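March
Posted by the author of the Clanton Road stories

The bus to Saavedra left at ten past six and I was the only one on it until Renditgate, where a woman got on with a cake tin and sat across the aisle. She held the tin flat on her knees with both hands.

"Is it far to the hospital from the last stop?" she asked.

I told her it was a fair walk, uphill at the end. She nodded and looked out at the paddocks. They were grey still, with the fences just coming up out of the dark.

My father had been in for 52 days by then. I knew every stop on the 353 and which drivers would wait if they saw you running. I had a bag with his clean pyjamas in it and the form guide, which he couldn't read any more but liked to have on the blanket.
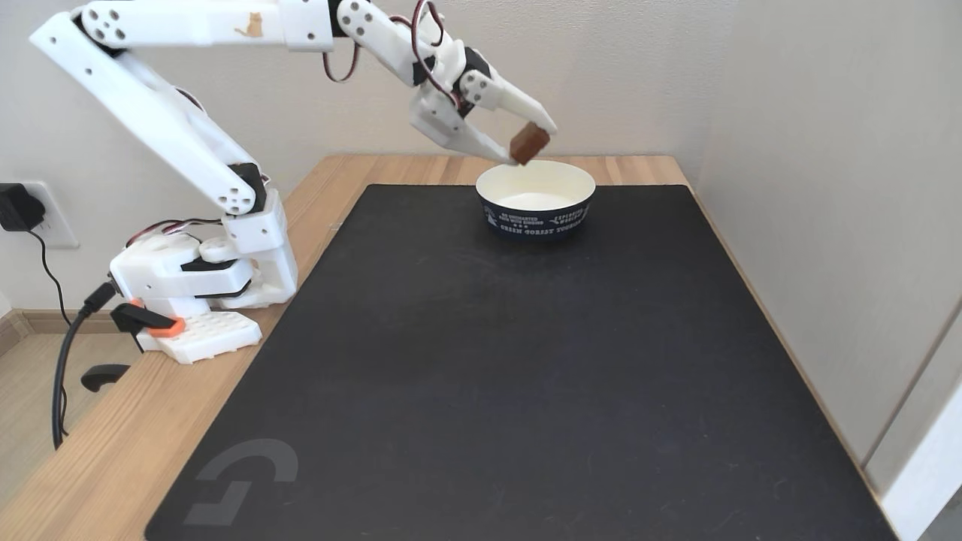 At Clanton the driver got out to check a tyre. The woman opened the tin and held it out to me. It was fruit cake, already sliced, with baking paper between the layers.

"My sister won't eat it," she said. "She never liked my cooking. I've brought one every Monday anyway."

I took a piece. It was heavy and a bit dry — good, though — and I ate all of it. She put the lid back on and pressed down the corners.

We walked up the hill together when we got there. She had to stop twice, and the second time I carried the tin for her. At the front doors she took it back, thanked me and went left toward the lifts. Dad's ward was to the right.

He was awake. The nurse had shaved him and missed a spot under his chin. I put the form guide on the blanket and he laid his hand on it.

"You've got crumbs on your coat," he said.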